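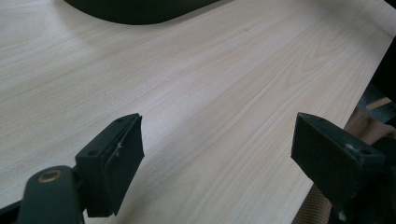

I've been recording stripped-down versions of my songs at home for a few years now, and the question I get most from other singers is how to make one person and one guitar sound good without renting a studio. So I'm writing down how I do it! Start with the spot where you'll sit. I play at a table, because I like my lyrics flat in front of me, and a broad tabletop in pale wood with daylight coming across it is a lovely place to work on a song. It's also a big hard surface, and your voice will bounce straight off it into the mic. Put a folded towel under the lyric sheets before you do anything else.

Next, pick the room. Walk around the house clapping (yes, really) and listen for the one where the clap dies fastest. Bedrooms usually win. My kitchen has a nasty ringing echo that I tried to love for a whole winter and couldn't. If you're stuck with a bouncy room, hang a comforter behind your chair. Behind you matters more than in front, at least with the kind of mic that picks up mostly from one side.

Now the mics. I use 2, one for voice and one for guitar, but my first EP, Neltgate, was done with a single mic and people still tell me they like it best. With one mic, set it level with your collarbone, a bit farther away than feels natural, and tip it slightly down. Too much guitar? Raise it. Too much voice? Lower it. Move it an inch or two at a time and record thirty seconds after each move, and say out loud where the mic is so you can find that take later.

If you're using a second mic, aim it where the neck meets the body of the guitar, not at the sound hole. The hole is where all the boom lives. My friend Lefteris Vasilakis plays a big old guitar with a ton of low end and he even turns his chair a little so the hole faces away from the mic.

Set your levels with the loudest part of the song. I always used to check with a quiet verse, then hit the chorus and wreck the take. Sing the chorus like you mean it, watch the meter, and leave plenty of room at the top.

Then play the whole thing through, start to finish. I give myself 4 takes per song, with a break after the second one for water and tuning. When I did "Porau" I went to 8 and the last few were flat, tired, and a little bit mad at everybody. Leave the phone in another room, turn off the fridge if you can hear it (put your car keys inside so you remember to turn it back on), and let the final chord ring out all the way before you reach for the stop button. I still mess that one up.

For mixing, go easy. I cut some of the low rumble on the voice, add a touch of reverb, and stop there. If you want more reverb, sleep on it and listen again over breakfast. I also check the song in the car and on one cheap earbud, since that's how my sister is going to hear it anyway.

Next time I'll get into doubling your vocals, which is how I did the choruses on "Girkano."

Zoi Margaritis
28 Nov 2024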